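**Stadero Housing Association**
9 October 2026

**1/** Residents of Mullmont and Holovko are advised that the winter heating timetable begins on Monday. Communal boilers will run from early morning until 11 at night. Individual flats keep their own controls, and tenants may set them as they wish.

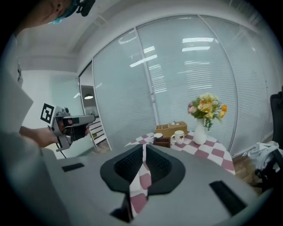 **2/** Radiators should be bled before the heating is used for the first time. Keys may be borrowed from the Hulleter office during opening hours. Please return them within 2 days, as stocks are limited.

**3/** The standing charge for communal heating remains at the level agreed in June. It will appear on the next quarterly statement as a separate line. Tenants who pay by direct debit need take no action.

**4/** Tenants aged 65 or over may ask for a home heating check without charge. The visit covers radiator valves, the room thermostat and draughts at doors and windows. Applications received by the end of the month will be given priority.

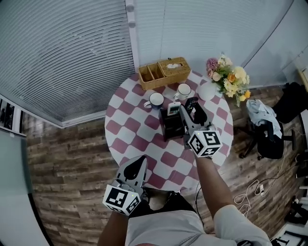
Those who receive a check will be left a written note of any repairs required. Urgent faults are passed to the contractor the same day, and other work is booked at a time that suits the tenant.

**5/** A loss of heating affecting a whole building should be reported by telephone, at any hour. Faults in a single flat may be reported by telephone or through the online form. Please state the building, the floor and whether hot water is also affected.

**6/** The drying rooms at Holovko will close for 4 days from Tuesday while pipework is replaced. The rooms at Mullmont will be open to Holovko tenants during this period. Entry is by the usual fob.

**7/** Printed copies of the timetable are available at the Hulleter office. Large-print copies can be posted on request.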